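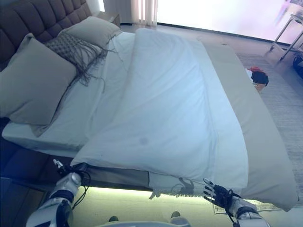

床尾巾和搭毯要不要每次换客都拆下来洗？

看它碰没碰过人。客人坐过、脚搭过、行李箱压过的都得洗，分不清碰没碰过，就按碰过算。

列表里的各位好，我是 Saeed。上次那封讲铺床标准的信我读了两遍，有几处想不通，先把原文引在这里，后面一段一段回。

Yasaman Rahimi 于 05/02/2022 写道：

> 各位，
>
> Ebrahimi 那边的铺床标准我整理了一版，打算从五月起在 Prustdale 的房间里先用，Cledovport 以后再说。要点如下：
>
> 一、白床笠打底，白被子居中平铺，被尾可以略微垂过床沿，不掖。
>
> 二、米色枕头靠床头板立着，前后错开，不要并排摆死。枕头上斜搭灰色针织毯，流苏自然垂下来。
>
> 三、米色床尾巾一律要有，作用是保护被子，客人放包、坐着换鞋都落在它上面。
>
> 四、床尾再露出一截奶油色带流苏的边，显得有层次。
>
> 五、床底灯带常开，晚上进门第一眼效果很好。
>
> 六、装饰织物每周洗一次即可，换客时抖一抖、叠好复位。床笠、被套、枕套照旧一客一换。
>
> 按这个做，一张床多花不了几分钟，房间看起来贵很多。大家有意见就在列表里提。
>
> Yasaman

先说第六条，这条我不同意。

第三条写得明明白白，床尾巾是给人放包、坐着换鞋用的。第六条又说它一周洗一次，换客时抖一抖。两条放在一起念，意思就是上一位客人的箱子轮子压过的布，抖两下，再铺到下一位客人的被子上。你要保护被子，我没意见，可保护用的那一层自己脏着，贴着干净被套放一夜，我看不出保护了什么。我在 Gristeck 管布草那阵子，床尾巾背面翻过来比正面还难看的，见得多了。

灰毯子也一样。标准里它搭在枕头上，枕头是睡觉时离脸最近的东西。客人嫌冷会拿它裹着看电视，嫌热会把它扔到地上，早上再捡起来搭回去，看着跟没动过一样。服务员凭什么判断它没动过？凭流苏还垂着吗？

我的建议很笨：凡是放在床上的，一客一洗。洗不起就别放。

再说第二条。松针的针织毯，孔眼大，流苏又长又细，拍出来确实软和。但请大家想想它进洗衣机是什么样子。不套洗衣袋，流苏会互相缠，也会缠别人家的拉链；套了袋子，甩干出来还是得有人坐下来一缕一缕理开。Yasaman 说一张床多花不了几分钟，我怀疑这几分钟只算了铺的时间，没算理流苏的时间，也没算晾的时间。针织的东西挂着晾会被自己的重量拉长，得平铺。Prustdale 的布草间有地方平铺吗？我去年去的时候，那张台子上堆的全是待修的衣架。

账我也顺手翻了一下。上一季 Prustdale 送洗单上一共 2,215 件，里面归到“装饰织物”一栏的是 128 件。同一季换客是 844 次。844 次换客，装饰织物洗了 128 件，而且这一栏把床尾巾、搭毯和抱枕套全混在一起。各位自己琢磨这个比例。按现在的新标准，床上还要再添一层奶油色带流苏的，栏目里的数字会不会跟着涨，我很想知道，也很不乐观。

第一条我大体赞成。白被子铺平、被尾不掖，客人上床不用先跟被子打一架，服务员也省一道手。只有两点补充。

被子中间那条竖着的折痕，铺完用手掌从中间往两边抹一遍，通常能淡下去不少。抹不掉的多半是叠放的时候压得太久，问题出在柜子里，别怪铺床的人。要是有谁说用喷壶喷点水就行，我也试过，潮气闷在被芯里，我宁可留着那条折痕。

白被子上的印子，铺完以后一定要站到床尾正对着看一遍，再换到侧面看一遍。浅灰色的小圆点最容易漏，站得近的时候人的眼睛只盯着边角齐不齐，中间反而不看。图上那床被子中部偏下就有一个淡淡的灰点，不知道是什么，也不知道洗不洗得掉。我的规矩是看见就撤，先换一床干净的铺上，撤下来的再慢慢研究。拿湿布在床上原地擦的做法我不接受，擦完剩一圈水痕，比原来的点更大，客人一掀就看见。

顺带说一句，有人私下跟我讲，这种点可以用床尾巾盖住，反正床尾巾就是一块宽布，往哪儿挪都行。我希望这只是说笑。

第三条，床尾巾放在哪里。文字只说“要有”，没说怎么铺。图上是一条米色的宽带子，沿着右边贴着被子走，到床脚再折下去，这跟我理解的横铺在床尾差得很远。如果标准就是这样，请写清楚从哪里起、到哪里折、压在被子上还是挨着被子；如果不是，也请写清楚。否则 Prustdale 铺一种，Cledovport 铺一种，客人住过两边就会觉得总有一边铺错了。

而且，假如它是沿着一侧铺的，客人从另一侧坐下去，坐的就是床笠和被子，保护被子的说法又少了一半。我不反对好看，好看可以单独当理由，直接写“好看”就是了，别硬给它派一个用处。

第四条，床尾露一截流苏。我见过的麻烦是吸尘器。流苏垂得短还好，垂得长一点，吸头从床边一过就咬住，扯下来一绺，线头接着跑。真要留这一层，就请规定好垂到哪里为止，并且吸尘之前先把它翻到床上去，吸完再放下来。我估计坚持不到月底大家就会把这一步忘掉，所以我更倾向于不要。

第五条，灯带常开。绿莹莹偏黄的一条光打在地板上，有人喜欢，我不拦着。可是床底的灰它也照得一清二楚。以前床底那一片暗着，漏擦一次未必有人发现，现在每次都是亮给客人看的。写标准的时候只写了“效果很好”，没有写床底地面多久擦一次，也没有写睡觉时客人从哪里把它关掉。有的人一点光都睡不着，我就是。请至少在床头放个开关说明。

还有床头板，原文一个字没提。深棕色软包，一格一格的横排，格子之间的缝就是存灰的地方，深色又偏偏显浮毛。白被子一抖，绒毛飞起来，落哪儿？全在它上面。我的做法是铺床之前先用扁嘴吸头顺着缝走一遍，铺完之后再用微潮的布从上往下带一次，顺序倒过来就白干。真皮、人造革、布面的擦法不一样，我没摸过那一块，不乱说，请管采购的人把面料名字发到列表里。

枕头我只提一个小意见。前面那个大的往前歪，下角塌在床垫上，有人说这叫松弛感。在我看来它就是没立住。立枕头之前抓住下面两个角往地上顿一下，芯子沉到底，它自己就站得稳。要是顿了还塌，说明芯子该换了，摆得再讲究也没用。后面那个靠着床头板就立得挺直，可见办得到。

最后讲讲我愿意怎么试，免得大家说我只会挑毛病。

在 Prustdale 挑出 2 间房，一间完全按 Yasaman 的标准铺，一间只铺床笠、被子、枕头和床尾巾，床尾巾一客一洗，流苏一律不上。整个五月都这样，别中途换。两间都记铺床用时，从拆旧的开始记，到吸完地为止，理流苏和平铺晾晒也算进去。送洗单上把“装饰织物”拆成床尾巾、搭毯、其他，各写各的。客人的留言原样抄下来，不要归纳成“反馈良好”，我每次看见这四个字就知道没人去问过。

如果五月底数字摆出来，说带流苏的那间既没多花时间，也没多花洗涤费，客人还格外喜欢，我就在列表里认错，并且亲自去理一个礼拜的流苏。以我的经验，这件事发生的可能性不大。

Yasaman，有三个问题请你直接回：

灰毯子的成分标上写的是什么，能不能机洗？你说每周洗一次，有没有人真的按这个频率洗过，洗了几回之后什么样？

备用数量按什么算的？一客一洗的话，床上一条、洗衣房一条、柜子里一条，是最起码的。按现在的采购单我看连柜子里那条都没有。

“房间看起来贵很多”这句话，是客人说的，还是 Ebrahimi 那边说的？

Cledovport 的同事如果已经有人照着铺了，也请说说床尾巾你们是横着铺还是顺着铺，拆下来的那条现在放在哪儿。

Saeed Sharifi

又及：回信请回到列表，别单发给我。上次关于枕套拉链的讨论就是分成好几份散在各人信箱里，到现在我也没搞清楚拉链最后朝哪边。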